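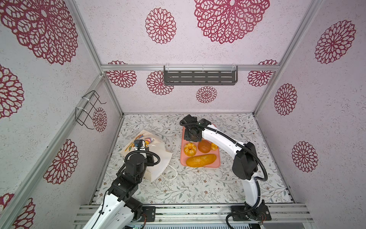 # bakery-bag

A data card, README and partial confession for a two-arm cell built in the back half of a shared workshop in Zelcombe. The task is putting bakery goods from a tray into a cloth bag, which most people can manage by the age of four and which has taken us since July.

Last edited 17th February.

## What you get

- 446 episodes, each one a single attempt at tray-to-bag with both arms
- joint positions, gripper openings and video from one fixed camera
- a text file of notes per episode, of wildly varying quality
- drawings for the frame, with the mistakes left in
- the scripts we use to drive the arms by hand and play the recordings back

Of the 446, 400 are marked `keep`. The other 46 are marked `sulk` and live in their own folder. They are the ones where an arm stopped on a fault, the bag ended up over a gripper, or the person driving gave up and let go of the controls. We left them in the download. If you are training on this, decide for yourself whether you want a model that knows how to sulk.

## The cell

Aluminium extrusion, bolted into a box, with panels on three sides and the front open for the arms and for swearing through. Both arms bolt to the front rail. We first had them on the side rails, facing each other, and they spent their time shaking hands.

The panels are covered in big maroon flowers. The floor is a mat with a vine pattern. If your vision code can only find a bun on a plain grey table, it will have a bad time, and we would like to hear how bad.

Some notes for anyone building the same:

- Square the base before you tighten the uprights. Ours was tightened first. The drawing says 90 degrees and the drawing is being polite.
- Leave more slack in the cable conduit than looks tidy. At full bend the elbow takes all of it.
- Cable ties are fine. We bought proper brackets for the wire rack on the left post and they are still in the drawer.
- The rack on the back wall hangs from clear plastic hooks. Don't load it. It is scenery.
- Put the emergency stop where your knee isn't.

The frame cutting list is in `frame/cuts.txt`. The extrusion came from Pravent, who cut to length and are good about it. The power supply is a Vasten unit and hums on a note slightly flat of the workshop fridge.

## The task

The tray starts on the mat with the goods on it, and the bag starts beside it. One arm looks after the bag while the other deals with the tray. The episode counts as done when everything is in the bag and both arms have gone back to their parked pose.

The goods vary in shape on purpose:

- **Bundt cake.** Has a hole. The temptation is to put a finger through the hole and lift. This works more often than it deserves to.
- **Round bun.** Glossy, rolls off if nudged. Close slowly.
- **Small orange ridged pastry.** Could pass for a tangerine, and the labels in the early notes call it one. Search for both words.
- **Long loaf.** Nearly as wide as the tray. Pick it up in the middle or it swings round and clears the tray for you.

The bag is white canvas with thin string handles and a bright print near one end. It is by far the hardest object here. Cake is a solved problem compared with cloth. The bag is dropped on the mat in a heap at the start of each episode, and we didn't arrange it nicely, so the opening may point anywhere.

## Running it

1. Power the arms and wait for the status light to go green. Green means the arm is willing. It has no view on whether you are.
2. Run `park.py`. If either arm moves towards the other, stop and swap the two USB leads.
3. Run `check_grip.py` with nothing in the grippers.
4. Lay out the tray and the bag, get your hands out, and run `record.py --name something`.
5. Write the note straight away. "Went ok" is not a note — we have dozens of those and they help no one.

To play an episode back, use `replay.py` with `--speed 0.5` the first time. Playback knows where the arms were. It does not know where you have put the bag today.

## Known problems

- Camera clock drifts against the joint log. `align.py` fixes it for all but 2 of the kept episodes, and those are listed in `known_bad.txt`.
- The left gripper was rebuilt part way through. Opening values before and after don't match. There is a column called `grip_era`, which sounded funnier at the time.
- The tray is sometimes hidden by whichever arm is over it. There's one camera. We know.
- Success was marked by whoever was driving, who was not always a neutral party.

## Licence and credit

Use it for whatever you like. If you publish something, call it the Lazarević bag set, after the street the workshop is on, and send us a link. Please don't sell it back to us.

## Comments

**flatpackfred:** Built the frame from your cuts file. The two short rails come out 3 mm over. Was that one of the mistakes left in?

**bakery-bag (author):** Yes. It cancels out a different one. Leave both or fix both.

**oddsocket:** Any chance of a second camera view? I'm losing the bun behind the gripper in lots of these.

**bakery-bag (author):** Next batch, if we can agree which post to clamp it to. Talks continue.

**moss_and_solder:** Tried training on everything including the sulk folder. It got the loaf in the bag, then put the bag over its own gripper and stopped. Remarkably faithful to the data.

**tinlid:** `park.py` fails for me with "no port found" on a fresh install. Adding my user to the dialout group sorted it, might be worth a line in the README.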